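Workshop notebook, Laduro Conservation Workshop, Calimlim Building
Entry: Aug 23, 2024
Entered by: Genalyn Lumanlan
Subject: Standby electricity use outside working hours, second round

The purpose of the second round was to establish how much electricity the ground floor uses between closing and opening, when no work is in progress. The first round was taken from the main meter alone and could not separate the bench equipment from the building services. For the second round the benches were metered on their own circuit, using the Trolel plug-in meter on loan from the stores. 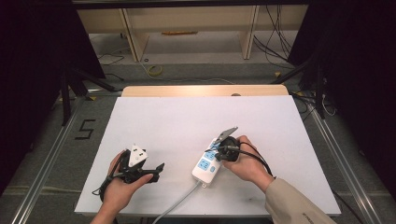 3 min read

The night period was defined as 14 hours, from 18:00 to 08:00. On the first night all equipment was left as staff had left it at the end of the day. On the second night everything on the bench circuit was turned off at the socket, with the exception of the Zulley drying cabinet, which was holding a batch of paper samples and could not be interrupted.

Readings, bench circuit, full night period:
Night 1, as left: 754 Wh
Night 2, off at socket: 173 Wh
Difference: 581 Wh

The Night 2 figure is attributed to the drying cabinet and the meter itself. I have not separated the two, and the meter's own consumption is not given on its label. The cabinet thermostat was left at the same setting on both nights. The difference should therefore come from the remaining equipment, but one pair of nights is a thin basis and the room was noticeably cooler on the second.

The larger part of the Night 1 figure is thought to come from three sources: the soldering station, which had been left in its holding mode; the two older bench lamps with transformers in the base, which stay warm to the touch when switched off at the lamp head; and the label printer. The chargers were expected to be significant. Spot checks with nothing connected to them gave a reading of zero on the Trolel, although its display does not resolve very small loads and the zero should be read with that in mind.

A correction to the first-round entry: the extraction fan was listed there as a bench item. It is wired to the building supply and does not appear in any figure above. The earlier table has been struck through and initialled.

Extension leads. Where a lead has a switch for each outlet, the individual items can be isolated without reaching behind the bench. Where a lead has no switches, staff have tended to leave everything on — the wall sockets on the north side are behind the plan chest and cannot be reached without moving it. It is recommended that replacements for the north benches be of the switched type. The rating plate is to be checked before any lead is put into use, and leads are not to be plugged into one another.

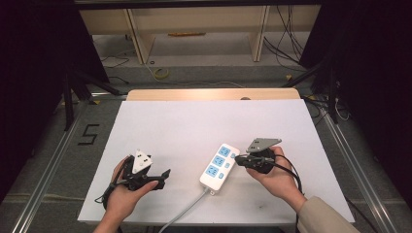 Extension lead with light-blue sockets and switches, on the white board.

Points outstanding:

The drying cabinet is to be measured by itself over a full night once the present batch has been removed. The cabinet log should be consulted first, as the door seal was reported loose in the spring and I can find no record of its repair.

The label printer loses its date setting when isolated. Until a new backup battery is fitted it is to be left on, and its consumption recorded separately.

The clock on the soldering station timer is an hour slow. It has been left uncorrected so that the first and second rounds remain comparable — please do not adjust it before the third round.

The third round is planned for September, over a weekend as well as ordinary nights. Colleagues intending to run overnight work on the ground floor in that month are asked to enter it in the bench diary beforehand. The Trolel meter is in the left-hand drawer under the window and its lead is to be kept with it.

G. Lumanlan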